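Shelf Bot, Part Whatever: The Desk Fights Back

I promised an update back in May and then went completely silent, so hi, hello, the project is alive! It lives at the shared workshop these days (my apartment was never going to work, my hallway is barely wider than I am) and I've been going in most evenings after work to poke at it. If you're new, the short version is that I'm trying to get a two-armed robot to tidy a desk and the shelves over it, using a scheduler I wrote myself and call Durkmont, for reasons that made sense at one in the morning.

The last post ended with me being very smug about the left arm. I take it all back. The left arm was fine when it was picking up foam blocks in a straight line. Then I put real stuff on the shelves, the kind of junk that piles up on anybody's desk, and every assumption I'd baked into the planner fell over in the same week. Soft things squish. Shiny things vanish from the depth map. Cables, oh my gosh, cables. I had a whole function that assumed every object was one lump with edges, and a charging cable is not a lump, it's a personal insult. 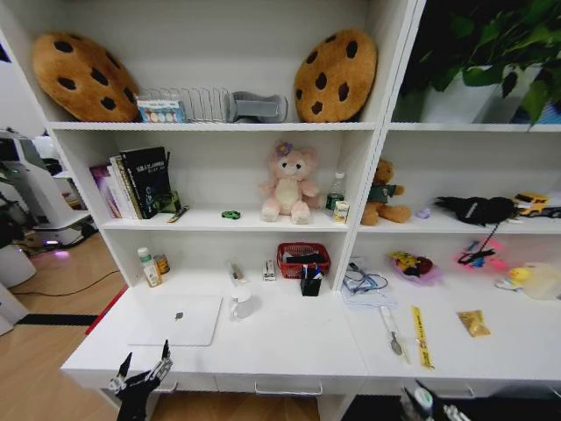 Both hands at the desk, cookie cushions on the top shelf, laptop closed.

So the object list. I keep it in a plain text file because I'm old fashioned, and each line gets a name, a "how hard can I squeeze" value and a home spot. Plush toys get a low squeeze and a big approach box, which sounds backward until you've watched fingers close on an ear and miss the entire bear. Mugs get approached from the handle side or left alone. Books I've parked for now. I can get one to tip forward but getting it to come out without its neighbors is another post, or possibly another year.

The part I spent the most time on this month was timing, and it's so boring, and I'm going to tell you about it anyway. Durkmont asks each arm for a position, does its math, and sends the next move. I had the camera side and the arm side running off two different clocks. They drifted. By the end of a long session the arm was acting on something it had seen 187 milliseconds ago, and when you're creeping up on a mug that's plenty of time to be wrong. I moved everything onto the one clock, threw out a buffer I'd added in the spring and forgotten, and got it down to 80. Still not great! But the reach looks smoother and I've stopped flinching when it goes in.

I also rewrote the thing that decides which arm goes first. Old version: whichever arm is closer. Sounds sensible, and it meant both arms would happily head for the middle of the desk together and then freeze, each waiting on the other, like two people in a doorway. New version gives each side of the center divider to one arm, and the other has to ask permission to cross. It's slower. I don't care. I got through a whole evening without hitting the stop button.

Parts talk, for those who ask every single time: the cable clips are from Akach and they're good, buy the bigger bag. The Millari bench supply I was raving about has a fan that sounds like a hair dryer, so I've gone off it a little. The hex keys are whatever's in the workshop drawer (the 4 mm is always missing, if you have it please put it back, no questions asked).

Clear plastic is its own category of misery. Bottles especially. The depth camera looks straight through the top part and reports the wall behind it, so the planner figures there's free space and plans a lovely path right through the bottle. What I'm trying now is to stop trusting depth for anything tagged "clear" and lean on the wrist camera for the last bit of the approach. Line up the label between the two fingertips, creep forward, check again, creep forward. With juice in the bottle there's at least a band of color to lock on to, and the cap helps too, being solid white.
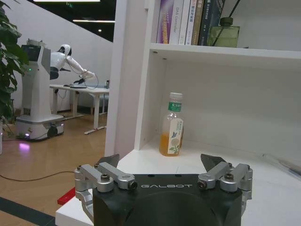
Kratochvíl commented on the last post that I should quit fighting with depth on clear bottles altogether, stick a strip of matte tape on each one, get the rest of the pipeline working, and take the tape off at the end when there's only one problem left to solve.

Which, fine, yes. That's good advice and I resisted it for a week because it felt like cheating. Then I wrote out everything that depends on the bottle step and it was most of the list. So tape is going on this weekend. I'll keep the wrist camera code in its own branch so I can come back to it, and if it gets good enough I'll do a proper side by side with tape and without. I did want to keep one clear thing untaped, just to see how the label trick does with different fill levels, and I probably will, because I have no discipline.

The other headache is the right-hand side of the desk. Everything over there is small or floppy or both. There's a rubber duck that I love and that the grasp scorer hates. It rates every possible grip on that duck as terrible, so the duck goes to the bottom of the queue every time, and the queue never gets to the bottom. I've added a little "you've been waiting long enough" bonus that grows each round. The log file from my last session ran to 166 lines and I swear half of them were the duck being skipped.

For the plush stuff on that side I'm having the hand come in from above with the fingers spread wide, pause, and only then close. The pause gives me a chance to check what's under the fingers against what the list says should be there. It also gives me a chance to get my own hand near the stop button, if we're being real about it.

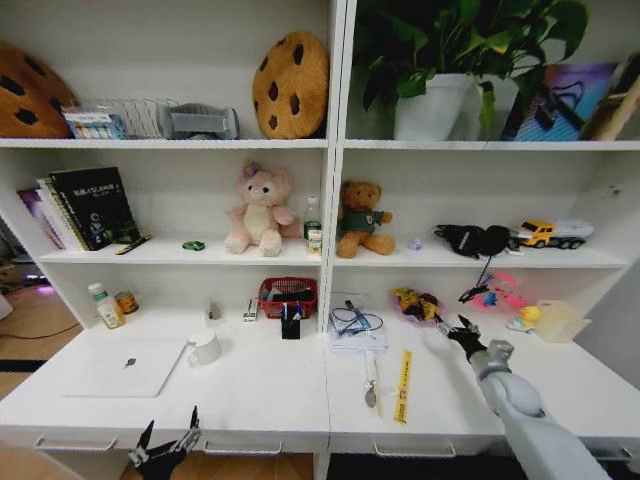

What's next

Tape on the bottles. Fix the duck queue for good. Then drawers, maybe, although the handles are recessed and I've already been warned. I also need to clean up the config files before I share them, they're full of swearing. If you've gotten a gripper to deal with headphone cables in any way at all, please leave a comment, I'll try anything at this point.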